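Holtura Workshop Readers: Home Automation by Hand
Contents | Previous chapter | Next chapter | Parts list | Errata

By the Holtura editors
Mar 18, 2023

Chapter 4
Soft Things: Building a Gripper for Laundry

If you built the bench gripper in the last chapter, you own a tool that can pick up a wooden block, put it down, and pick it up again. You may have shown this to your family. You may have noticed how quickly they left the room.

A block is a generous object. It has sides, the sides stay where they are, and it has no opinion about gravity. A sweater has none of these manners. Pinch it at one place and it changes shape at several others. Put it down and it is a new sweater, as far as your software is concerned.

This chapter is about grasping cloth with a two-fingered gripper held in the hand. You will build the fingers, pad them, and then carry them to a real bed to learn what you got wrong. We suggest a bed early on. Readers of our first draft spent June tuning their fingers on a flat shop towel, and the results were excellent for anyone who owns only flat shop towels.

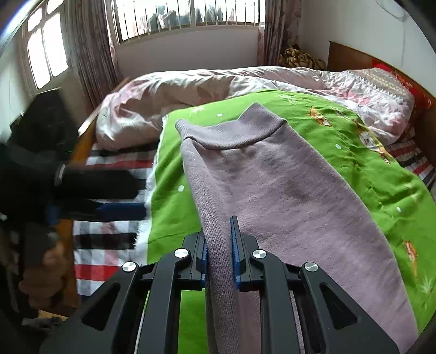

Figure 4.1. A fold of knit between ridged blue pads.

Start by looking for a fold. Flat cloth offers the fingers very little, and a gripper that closes on flat cloth mostly closes on itself. A fold stands up and has two faces, one for each pad. In Figure 4.1 the fingers sit on either side of a long folded strip, well down from the ribbed band at the far end. The band is wider and looks like the obvious handle. Try both in Exercise 2 and write down which one you would trust with your own clothes.

The pads do most of the work, so spend your money there. The Ortner pads in our parts list come in a strip you cut to length. Ridges should run across the direction of pull. If you glue them on the other way, the garment will slide out gracefully and you will have built a very slow comb.

Next come the linkages. Both fingers must close by the same amount, which sounds easy and will cost you an evening. Check that each pivot turns freely before you tighten anything. A sticky pivot on one side makes that finger late, and the late finger pushes the cloth away as it arrives. In our shop a full set of Dorberg pivots lasted 300 grasps before we noticed any play – long enough to form an attachment.
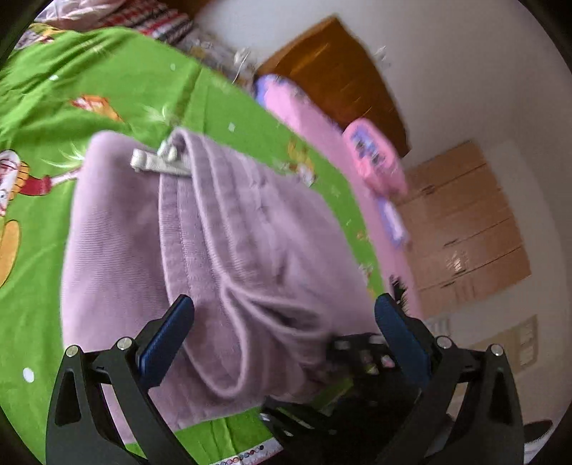

Figure 4.2. Loops, folds and the end of a hanger clip, with the fingers apart.

Real garments also bring company. Look near the top of the knit in Figure 4.2 and you will find a hanger clip sticking out from under a folded edge, with its bar running off into the fabric. Hard parts inside soft ones are the classic laundry ambush. A finger that meets a hanger at full closing force may bend the hanger, the linkage, or your view of the hobby. Set the closing force to 80 percent of what you think you need, then raise it in small steps.

The same figure shows why "grab the edge" is a poor instruction. A stitched band curls into a narrow loop and turns back up, and beside it a smaller fold opens to the side. Which of these is the edge? You can answer at a glance. Your program will want it in writing, and Section 4.2 is our attempt to oblige.

Before you go on, you will need:

The finished bench gripper from Chapter 3
2 finger blanks, cut and sanded
Ortner pad strip
The Jotident hand grip, or one of your own making
One knitted garment you are prepared to apologize to

4.1 Cutting and Padding the Fingers

Clamp both blanks together and cut them as a pair. Mark the inside faces now, while you still remember which they are.

Contact the Holtura editors | Copyright Holtura | Back to top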